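The Rule Sheet Taped Inside the Cupboard Door

I wrote my first set of robot rules on the back of a shipping label. There were four of them, one was spelled wrong, and the third one ("be careful near the arm") was so useless that I'm still a little embarrassed by it. Careful how? Near meaning what? Which arm?

That was at Brulow, a small shop where we teach robots to sort little things into trays, and I've been writing and rewriting rules for that kind of work ever since. Last winter I got asked to visit a few other labs and compare house rules, partly for this magazine and partly because I'm nosy. I read sheets that ran to one page and a binder that ran to 600. I have opinions now!

The binder first. It belongs to Carbone, and it is a beautiful thing, with tabs. It has a chapter on footwear. I asked the three people working the bench that morning where the stop procedure was, and two of them found it in under a minute, which is pretty good for a binder and pretty bad for a stop procedure. The third just pointed at the red button and said "there." I liked her best.

Omulon went the other way. Their whole sheet fits on one side of paper, taped inside the cupboard door where the tape measures live, and it was written mostly by Fumiko Fukuda, who runs the bench there and used to schedule ferries. You can tell. Every line starts with who does it.

"The operator says 'moving' and waits for an answer. The person at the laptop answers. If the answer is a joke, it doesn't count." That's line one, word for word. Line two is about hair.

I asked her what had changed since the first version, back in January, and she got out a folder of old ones (she keeps them all, bless her). The early sheets were full of speeds. Later ones are full of furniture. Where does the chair go, where does the laptop go, who's allowed to put a coffee on the same table as the tray. Her answer is nobody, ever, and she includes herself, though I did see a mug on the windowsill looking hopeful.

The furniture stuff is what I want to talk about, because it's where the formal standards leave you on your own. The published safety documents are very good on the machine. They'll walk you through risk assessment and stopping and contact with people, and you should read them, with a pencil, more than once. They won't tell you where the power strip goes on your particular desk. And tabletop robot work, the kind with a hand and a tray and somebody at a keyboard, is mostly desk.

Think about what ends up on one of those tables. You've got the tray the robot is working on and usually a second one, filled and waiting. You've got the laptop and whatever is plugged into it. There's a remote, a power adapter, somebody's phone, the case some piece of gear came in, and a power strip, because there is always a power strip. All of it is there for a reason and all of it has a cable, except the tray, which is the only thing anyone came to see. 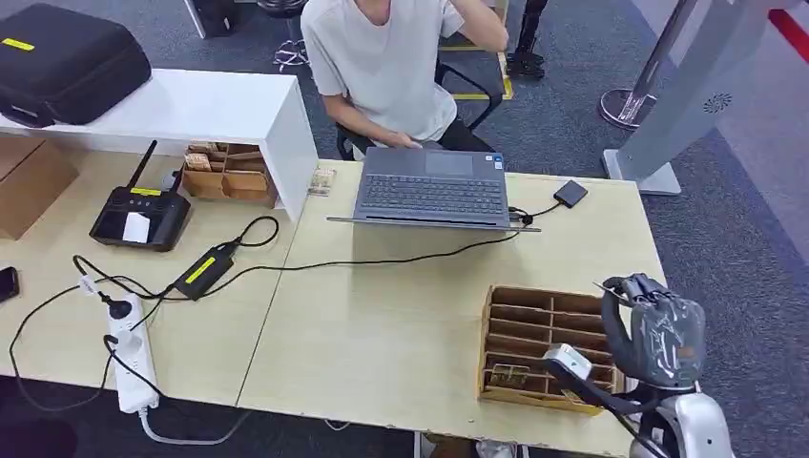

What I'd put on the sheet

Keep the person and the hand at different ends. I don't mind someone sitting at the table while the robot works, and on a lot of jobs you need them there. But the chair gets a fixed place, and the laptop stays in front of the chair. At Brulow we put a strip of tape on the tabletop and the rule is that your elbows stay on your side of it unless you've said "hands in" and heard "stopped" come back. It felt silly for a week. Now people do it at lunch.

Give the remote a home. I don't care where, as long as it's the same spot every day and nothing gets stacked on it. Wimument draws an outline on the table in marker, like a tool board, and I've stolen that outright. If the outline is empty and it's not in your hand, work stops until it turns up.

Cables run one way. Pick the side of the table away from the arm and send everything off that edge. A cable crossing the middle will get snagged sooner or later, either by a sleeve or by a finger joint, and it'll take the laptop along for the ride. We lost a drive that way with 2,000 sorting runs on it. We had a backup of 700. I wrote the cable rule that same evening, in capital letters.

Trays go down before power comes up. Set both trays, square them to the table, take your hands away, then wake the arm. If a tray has to shift later, stop first. Everybody wants to nudge it with one finger, and I've done it myself (twice, and the second time Fumiko was watching).

Clear the floor too. This is the one that gets skipped. The table looks lovely and then there's a nest of white cable where the next person is going to push their chair back. Walk once around the whole setup before you start. It takes us 60 seconds, and yes, I timed it.

Now, the phones

I went in wanting a ban. No phones on the table, done, next line. Fumiko talked me out of it, or nearly. Her point is that a rule people break every day teaches them the sheet is optional, and she'd sooner have nine lines that hold than twelve that don't. So at Omulon a phone may sit on the table, face down, at the far end from the arm, and if it rings during a run it rings. You don't reach.

I still lean toward the ban. We argued about it through most of a sandwich and then her afternoon run started, so somebody said "moving" and I had to wait for the answer like everyone else.

Our own sheet got its newest revision in June 2026 and it's down to eleven lines. The one about being careful near the arm is long gone. The footwear line survived, because Carbone was right about that, and I've finally fixed the spelling.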